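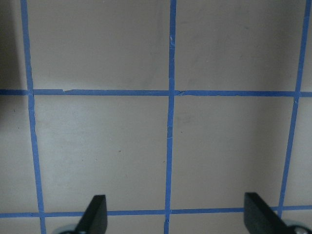

Planner update, Stamham cell

Version 29 of the two-arm planner is now on the Stamham controller. Each arm plans in its own frame, and the shared table frame is read once at start-up.
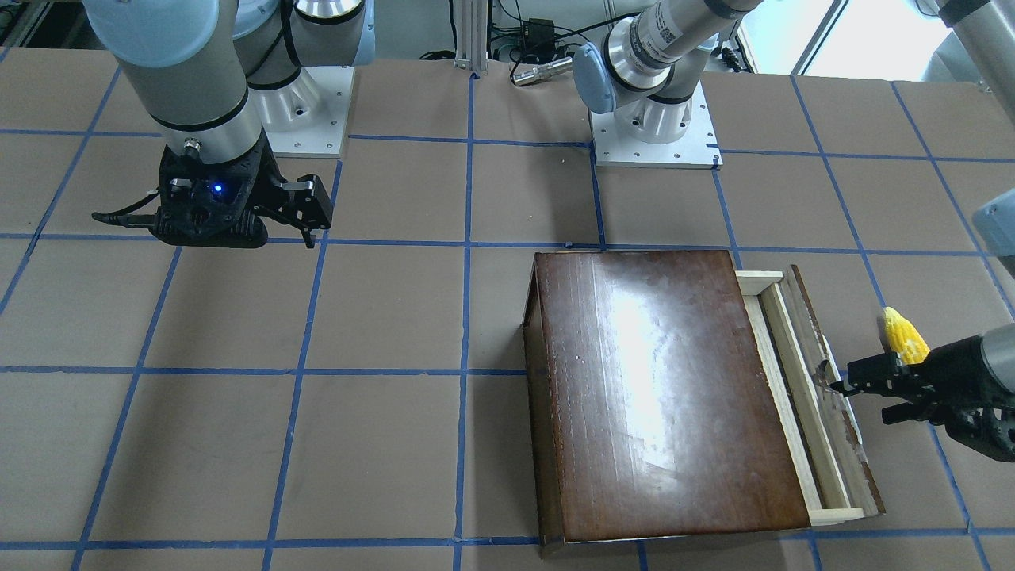 Drawer task

The drawer is modelled as a single sliding joint. Niall Baxter has moved its limits into the task file, 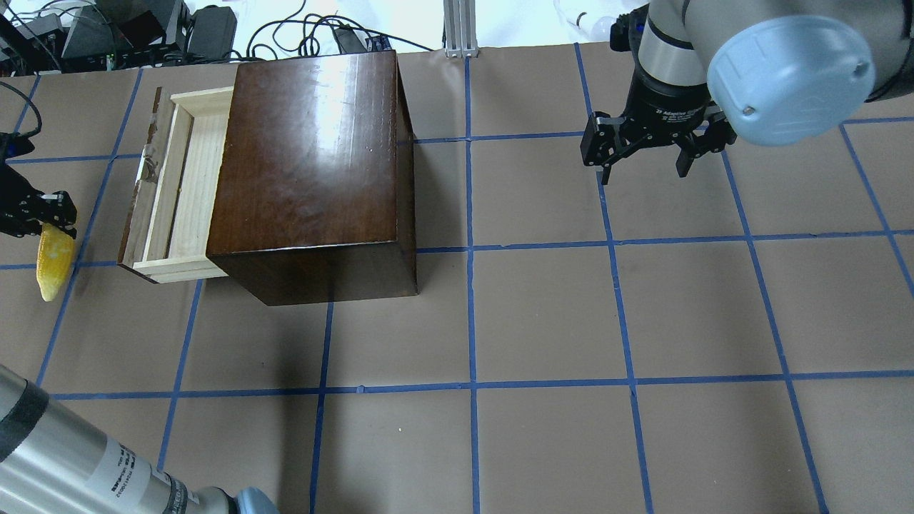

so the collision checker no longer needs a rebuild when they change. The wait between arms is set to 2 seconds.
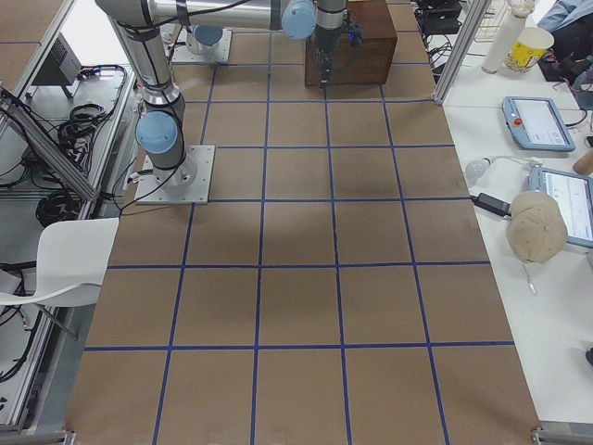
Logs go to the Bronham server as before. Send faults to Niall with the run number.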